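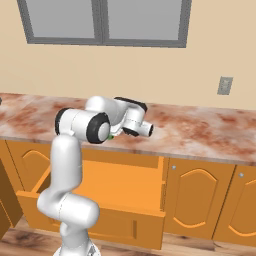
Noel Agbayani
Jerndale workshop notebook, July
Tuesday, started 7:40 a.m.

Marbled paper, day two of the carrageenan bath. It works! Or it works well enough that I pulled a full stack before lunch and Phyllis had to remind me to eat.

Picking up from yesterday. The bath Liam mixed was lumpy, so I ran it through an old stocking and let it sit overnight in the big tray. By this morning the bubbles were gone and the surface had that slight drag when you tip the tray, like thin syrup. Skimmed it with newspaper strips, twice, and got on with it.

Paper is the Sisay text weight, cut to fit the tray with a finger's width to spare. Alum at one tablespoon per pint of warm water, sponged on, pencil X on the back so I know which side is which. I stacked them damp under a board and they stayed flat all morning. Last week I let them dry out and they curled like potato chips, and every curled one trapped air and left a white hole in the pattern.

Colors so far:

Rust red. Gorgeous. Spreads fast, needs only one drop of gall to the half cup. Two drops and it shoves everything else to the edges of the tray.

Cream. Sulky. Sank three times. Ademir said to thin it with distilled water before adding any gall at all, and that did it - first drop opened up to the size of a saucer.

Salmon. This is just the rust and the cream mixed, with a bit of yellow. Behaves like whichever one there's more of.

Indigo. Still grainy. I need to grind it again, and I'm putting that off.

Laid the cream first, then rust flicked from the broom-straw brush, then salmon in the gaps. Stone pattern, no combing. I love how it veins when the last color squeezes the first two. Sheet 8 is the best thing I've made since I started coming here and I've already told Peadar he can't have it for the Titovel covers. He can have 9 through 12, which are nearly as good and a little darker in one corner where I put the paper down too fast.

Then combing. The 20-tooth comb is too fine for this bath, it drags the color into mush by the second pass. The wide one Liam made from a batten and hat pins is much nicer. One pass away from me, one pass back between the lines, stop there. I did not stop there on sheet 15 and it looks like soup.

Rinsing: lay the sheet on the tilted board and pour water from the top, slow. Don't touch the face. The rust bled a little on two sheets, and both were ones where I'd sponged the alum thin, so I'm blaming the sponge. New sponge tomorrow.

Phyllis asked about the Horkari order. They want 1,000 endpapers, all stone pattern, all "similar but not matching," which is my favorite kind of request. At this morning's pace that's a lot of mornings! We'd need a second tray and more drying line, and somebody besides me doing the alum. Ademir is keen. I told her yes before thinking about it.

To do:
- grind indigo (really)
- ask Peadar how much Sisay is left on the shelf
- second straw brush, stiffer
- cover the bath tonight, it skinned over last time
- try the rust on gray paper

Bath temperature at 4 p.m. the same as the room. Color still floating fine, so I'm leaving it for one more day.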